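Lunch at the Desk Deserves a Harder Look

January 8, 2022

Every January the same advice comes around: bring your own lunch, buy an insulated bag, save a fortune. I have read it in the Munro newsletter and on the back of a Sudetti catalog, and I have stopped believing it.

My quarrel is with the table. Packed lunches rarely get a table of their own. They get a desk mat, a lamp and whatever space remains between the tissue box and the bag.

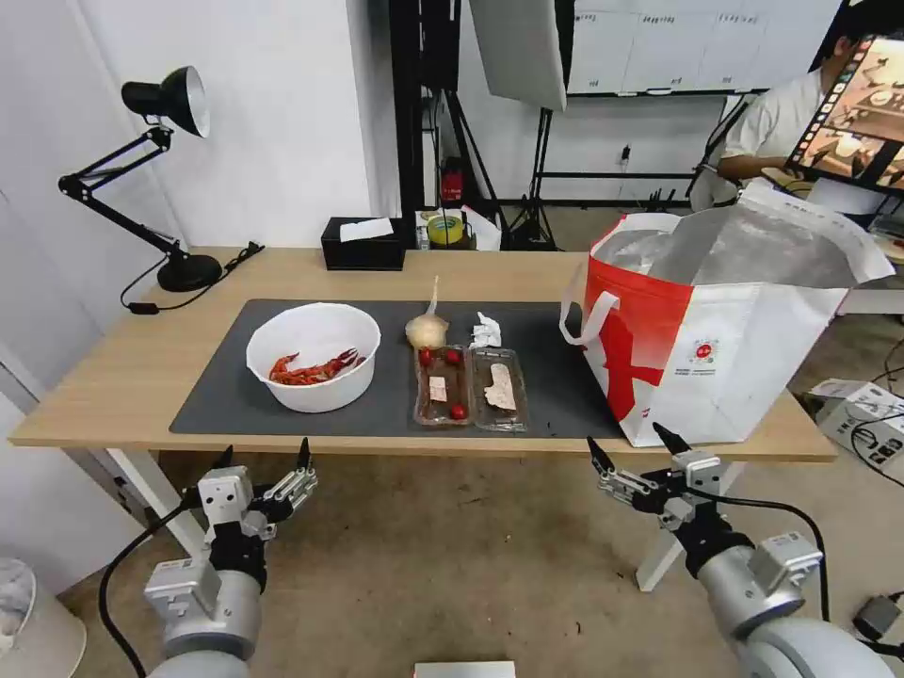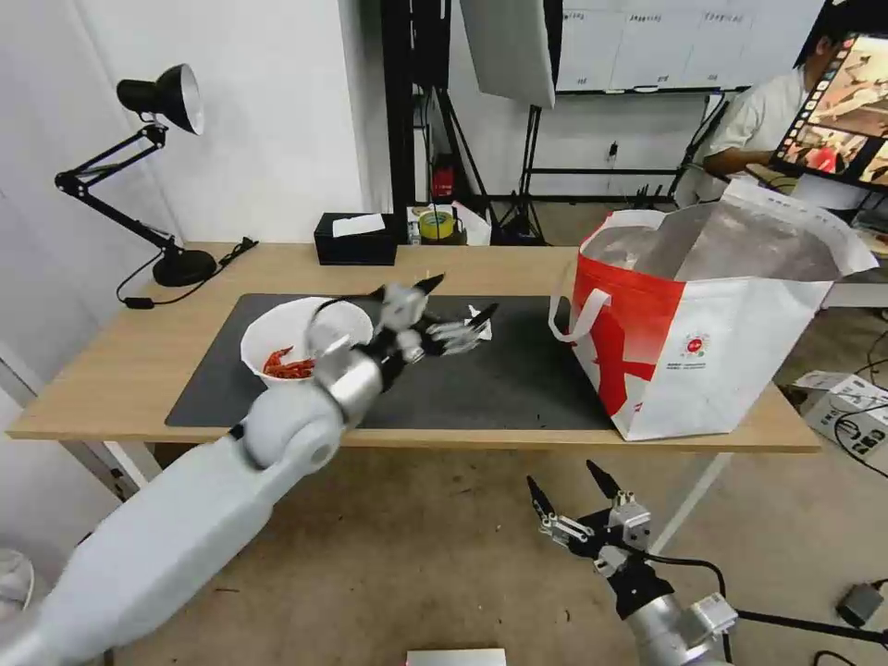 A silver lining in a bag keeps food cool for a while. It does nothing for the question of where the food goes once it comes out. You need somewhere to put the trays, somewhere for the scraps, and a surface you can wipe. A soft mat is a poor choice for sauce, and anyone who has tried to get grease out of one knows it.

Then there is the money. The Sudetti catalog claims savings of $44 a month. Mine came to 15 in October, before I counted the bag, and I was buying the cheap bread. Perhaps other people are better at leftovers. I suspect they leave out the containers they lose and the tomatoes they throw away.

At the Ponton building in Clondudport, where I rent a desk, the kitchen has one counter and a sink for over 127 tenants. Management sends reminders about crumbs. It has yet to send a second counter.

I still bring lunch most days, and I'd keep doing it if someone gave us a plain table with 10 chairs and no power cords on it. Until then, please spare me the article about bags.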